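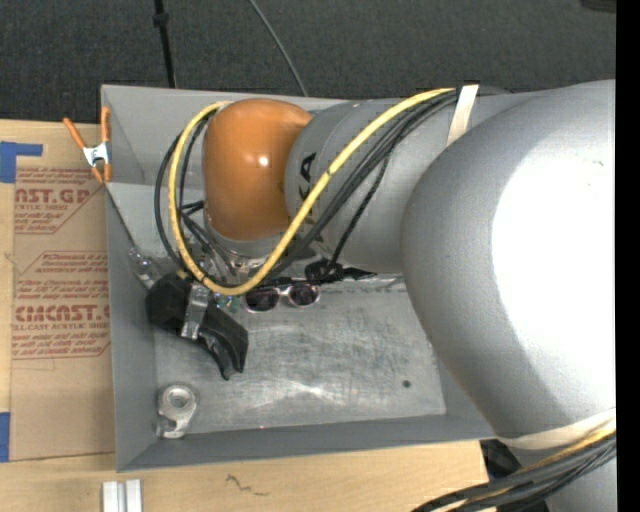 Hemis is a bin-picking robot cell built in a shared workshop in Grametow. It takes mixed household objects out of an open metal bin one at a time and sets them down beside it. The cell was put together by members of the workshop from a secondhand industrial arm and parts made or bought locally. It has no connection to the earlier Hemis plotter, which was built in the same room and later scrapped.

Background

The workshop, known as Lukia after the street it stands on, had a lathe, a laser cutter and a wood shop before it had any robots. The arm was bought from Michailidis, a dealer in used factory equipment, for 1,955 dollars with its controller and teach pendant. Delivery was extra. The arm stood unpowered through most of a winter while members rewired the supply at the back of the building. It first moved under its own program in June.

Construction

The arm has gray links and an orange wrist housing that ends in a metal flange. The tool bolts to the flange and hangs down into the bin. Cables for the tool are run on the outside of the arm — a thick yellow one and a bundle of black ones — and held with pale straps. A wide loop is left at the wrist so that the last joints can turn without pulling on the connectors. An early version had the cables tied close to the forearm. It tore a plug out during a fast move, and the slack was added afterward.

The bin is gray metal, painted on the walls and bare on the floor. It rests on a light wooden tabletop. A spring clamp with orange handles grips one upper edge. The bin is not bolted down, and its position is taught again whenever it has been moved. This is done by touching the tool to 2 opposite corners and entering the readings by hand.

Cell-cast acrylic sheet is used for guards and mounting plates. Sheets are cut with the protective paper left on, and the paper is peeled off just before fitting. Blue tape is used around the bench for temporary marks and for holding parts while they are drilled.

Test objects

Objects are drawn from a box of donated items. The usual set includes sunglasses, clear plastic containers and loose metal hardware. Clear plastic is the hardest for the cell to find, and sunglasses are often picked up by one lens and dropped. Shiny hardware gives trouble under the overhead lights, and the scratched floor of the bin produces false edges of its own. Painting the floor was tried on a spare bin, but the tool scraped the paint off within a week.

Operation

A run consists of 100 attempts. The operator refills the bin by hand when it is nearly empty, with the arm stopped and the pendant held. Speed is limited in software while anyone is at the bench. Logs are kept in a shared folder and list the object, the grasp point and the result of each attempt. The first 900 attempts were recorded on paper and have only partly been typed in.

See also

Lukia workshop
Hemis (plotter)
Bin picking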